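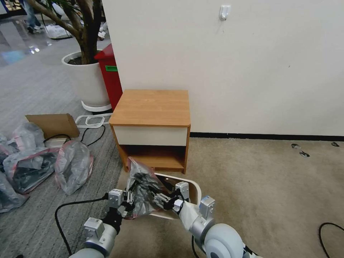

Figure 1. Bedside unit with one drawer and an open lower shelf; bags and flattened cardboard on the floor beside it.

Housekeeping and Room Care, Unit 3
Clearing and Resetting a Bedside Area
Handout for the practical session

Scope

This handout covers the bedside area of a guest room or a furnished rental: the nightstand, the wall behind it, the floor within reach of it, and any bags or packaging left there. Beds, closets and desks are covered in the June handouts. Read this one before the practical and bring it with you. The practical takes place in the training rooms at Elludine.

Terms used in this unit

Top: the flat upper surface of the nightstand.
Drawer front: the face of the drawer. In Figure 1 it is cream-white and runs the full width of the unit.
Lower shelf: the open compartment under the drawer.
Side panels: the upright sides that frame the shelf.
Baseboard: the strip where the wall meets the floor.
Reset: returning the area to the state shown on the room sheet.

A bag is "open" if you can see into it or reach into it without untying or tearing anything. A bag is "closed" if it is tied, taped or sealed. Do not go by how full it looks.

Order of work

Work in the order given. The assessment follows the same order.

1. Look before touching. Stand back far enough to see the top, the shelf and the floor together. Note anything that is on the floor and does not belong to the room.

2. Bags. Pick up bags one at a time. Support the bottom of any bag that has weight in it. Thin plastic bags tear near the rim when they are lifted by one side. Keep a bag away from the front of the furniture while you lift it if there is room to do so.

3. Sort the bags. Three groups are enough for this unit: guest property, trash, and not sure. Anything in the "not sure" group goes to the supervisor with the room number on it. A translucent bag may show that there is something dark or solid inside, but that does not tell you what it is. Do not guess on the sheet. Write "bag, contents not checked."

4. Cardboard. Flattened cardboard goes out with the recycling only after you have looked on both sides of it. Papers and small parts get stuck to it or slide behind it. If it is leaning on something, hold that item steady first.

5. Cables. Follow each cable along the floor with your eyes before you move anything that lies near it. Do not unplug a guest's cable. Lay loose cable along the wall where the room allows, and never under a carpet.

6. Top. Dust from the back edge toward you. On units with rounded front corners, go over the corners with a folded cloth. A flat cloth skips the curve and leaves a line of dust there.

7. Drawer. Wipe the front from top to bottom. Light-colored fronts show finger marks along the upper edge, where people pull. In an occupied room the drawer stays closed. In a vacated room, open it fully, check the back corners, and wipe the inside.

8. Lower shelf. This is the part most often missed in the assessment. The interior of the unit in Figure 1 is a darker brown than the top, and dust is harder to see against it from standing height. Get down to shelf level. Wipe the inside of both side panels, then the back, then the base of the shelf.

9. Wall. Check for hooks, tape and nails. The small white hook high on the wall in Figure 1 is an adhesive one. Leave hooks where they are unless the room sheet says otherwise. Removing an adhesive hook can take paint with it, and that is a maintenance job. Report a loose hook on the same form as a loose fitting.

10. Baseboard. Black baseboard, as in Figure 1, shows pale dust sooner than a white one does. Wipe it in one direction, including the section behind the nightstand if you can reach it without dragging the unit.

11. Floor. Vacuum last. Start at the wall and work out into the room.

Notes on carpet

Many rooms have two floor coverings that meet, like the plain beige and the striped gray in Figure 1. Treat them as two surfaces. Set the vacuum for each one and do not push grit from one onto the other. On striped carpet, run the vacuum along the stripes first and across them second.

Marks on plain carpet are easy to find. There are three small dark ones on the beige side in the figure. Look at a mark closely before you treat it. It may be loose debris that lifts off with the vacuum, and liquid on loose debris can turn it into a stain. If a mark stays after vacuuming:

– blot with a damp white cloth, working from the outside in
– do not rub
– wait for the area to dry and look again
– record the position on the room sheet, using the nearest wall as the reference

The department uses Nitano carpet spotter in 500 ml bottles. Test it on a hidden patch first. Bakalis surface spray is for the top, the drawer front and the side panels only. Spray the cloth, not the furniture – spray that runs into the gap around a drawer is hard to get out and can swell the edges.

Moving the unit

A nightstand this size can usually be moved by one person once it is empty. Check the drawer and shelf first. Lift it; do not slide it over carpet. If it has to stay out overnight, put it against the same wall and note it on the sheet. Do not stack anything on it.

Room sheet

Use form 116 for the practical. Fill in the room number, the start and finish times, and one line for each bag or loose item. The line should say where the item was and where it went. "Left of nightstand, to supervisor" is a good entry. "Moved bag" is not enough.

If an item is later claimed, the desk at Fevness matches the claim to your line on the sheet, so use plain words and avoid abbreviations. Questions about lost property go to extension 772.

Before the practical

Read through the order of work twice.
Bring two cloths, one for furniture and one for baseboards.
Wear flat shoes and clothes you can kneel in.
Using Figure 1, write a short clearing plan for the floor to the left of the nightstand. Half a page is enough. State which item you would pick up first and where you would put it. Hand it in at the start of the session.

Handout revised May 22, 2026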